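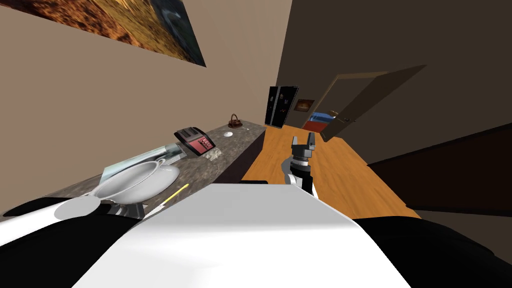
By the time the kettle at number 7 came to the boil, Hae-won Hong had already let herself in, hung her coat on the wrong hook as usual, and settled into the good chair with the afghan over her knees.

"Has it started?" she called.

"It has not started," said Seon-mi Nam from the kitchen, "and you know very well it hasn't, you can hear the man doing the weather."

They had been watching Brarngate together for as long as there had been a Brarngate to watch. It was the kind of serial they both liked best, with a big drafty house and a family who could no longer afford it, and a great many people coming down staircases in evening clothes with letters in their hands. Seon-mi favored the upstairs people, on the whole, and Hae-won favored the cook, and in the first season this had led to a coolness between them that lasted until March, when the cook was accused of stealing a brooch and Seon-mi telephoned in tears to say she had been wrong about the woman all along.

Tonight was the last episode. There would be no more after it. The papers had said so, and the nice young woman at the Fikthorpe library had said so too, and had let Seon-mi keep the companion book out past its due date in view of the circumstances.

Seon-mi brought in the tray. She had made the almond cookies, which she always made, and the little egg sandwiches, which she made for Christmas specials and weddings. Hae-won looked at the sandwiches and didn't say anything, but she took two.

"I think he'll sell the house," said Seon-mi, pouring.

"He won't sell the house."

"He'll have to, dear. Old Chevalier holds the note on it, and he's only waiting for the harvest to fail."

"Then she'll marry Chevalier," said Hae-won.

Seon-mi put down the teapot. In all their years of talking it over, on the bus to Purkodden and in the line at the bank and once, in whispers, through most of a funeral, it had never occurred to either of them that Lady Honor might marry Chevalier. He was fifty if he was a day. He had foreclosed on the schoolmaster! But he had also sat up all night with the sick horse, back in the second season, and had spoken to it very kindly when he thought he was alone, and Seon-mi found herself remembering that now and feeling quite warm about the ears.

"Oh," she said. "Oh, do you suppose?"

"Shush," said Hae-won. "It's the music."

It was the music. They both sat up a bit straighter for it, the way they always did, and the long lawn came up on the screen with the mist on it and the one lit window in the east wing. For an hour there was no talking at all, apart from Hae-won saying "No!" when the will was read, and Seon-mi saying "Well, I never trusted him" about the curate, whom she had trusted completely from the start.

He did sell the house, as it happened, and she did marry Chevalier, and it was Chevalier who bought it, so that in the end they were each of them right and could both be pleased. The cook got the last scene. She went around the big kitchen putting out the lamps, and at the door she turned back and said good night to the room, in a perfectly ordinary voice, as you might to a person. Then it was dark, and the names went up.

Neither of them moved for some while. The tea had gone cold in the pot.

"She left the back door on the latch," Hae-won said at last. She was having some trouble with her handkerchief. "Did you see? She never locked it."

"I expect that was for the cat."

"I expect it was."

Seon-mi got up and turned on the lamp, and then, having got up, couldn't think what she had meant to do next, so she moved the cookies a little nearer to her friend. It seemed very early to be going home. It seemed a pity, too, with all those sandwiches - and she had bought a second carton of milk.

"We might start again at the beginning," she said. "I've got them all on the discs. I've forgotten half of it, you know. I couldn't tell you now how the brooch got into the flour."

Hae-won considered this. She blew her nose, folded the handkerchief away in her sleeve, and pulled the afghan up again over her knees.

"Make a fresh pot, then," she said, "and I'll tell you right now, I won't hear one word against the cook."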